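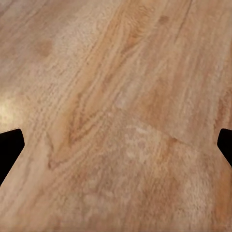
Wood grain, very close up. Pale tan, honey, a bit of peach.

1/ I've been meaning to write this one down since May, so settle in with a drink. It's about my grandmother's kitchen table, and how long it took me to learn to look after it properly – and also a little about the man who taught me, because I can't tell one story without the other.

2/ The table came to me when we cleared her house in Brerley. It seats six if everybody likes each other. It had been in that kitchen my whole life, always under an oilcloth with lemons on it, and I don't think I'd seen the bare top more than twice. When we peeled the cloth off there was a gray, thirsty-looking thing underneath with a big white ring at one end. I loved it anyway!

3/ My first idea was to sand it all down in one Saturday and put something shiny on top. My cousin had a belt sander and was very keen to lend it. (He is very keen to lend everything. I still have his canoe.) Please, if somebody offers you a belt sander for an old table, thank them kindly and leave it in the trunk.

4/ What I did instead was drive over to Pallton, where Jianguo Cheng has had his repair shop on the corner by the laundromat for as long as I've lived here. I brought the leaf from the middle of the table, wrapped in a beach towel. He unwrapped it, ran his palm down it one way and then the other, and asked me what I'd been washing it with. I said dish soap and he closed his eyes for a second.

5/ So, what he told me, as well as I can remember it. Wipe with a cloth that's barely damp, then go over it again with a dry one. Always move with the grain. If you don't know which way the grain runs, take a lamp, hold it low to one side, and the lines will show up for you. I'd lived with that table for months and had never once thought to do that with a lamp.

6/ For the white ring he had me try the gentlest thing first, a soft cloth with a little oil on it, left to sit overnight. Mine needed three nights. It's still there if you know where to look, and I do know where to look, but my sister ate a whole dinner on top of it and never said a word.

7/ Then the sanding, which was all by hand. He sold me a few sheets of 242 paper – that's the number penciled on the drawer he keeps them in, and I have never found out what it means, so don't go asking for it at the hardware store. Long, light strokes from one end to the other. I put the radio on and did a section each evening after supper, and it was the nicest part of my day for a good while.

8/ The oil went on thin. I mean really thin, thinner than you're picturing. You rub it in, go make a cup of tea, come back and wipe off whatever the wood didn't want. I did 16 coats in the end, which Jianguo says is too many, but I was enjoying myself and couldn't seem to stop.

9/ A few of you asked about cost. The oil, paper and cloths came to less than a dinner out. Meanwhile there's a store in Nillby selling a new table for 3,000 dollars that comes with the dents already put in. I've got my own dents, thanks, including a row of little ones from when my uncle Quan was learning to use a fork.

10/ If you've got a table sitting in a garage someplace, start with one small patch on the underside and see how it takes the oil. And if you're anywhere near Pallton, stop in at the shop. Bring the leaf, it's easier to carry. He's usually there until five, and he'll want to know what soap you use.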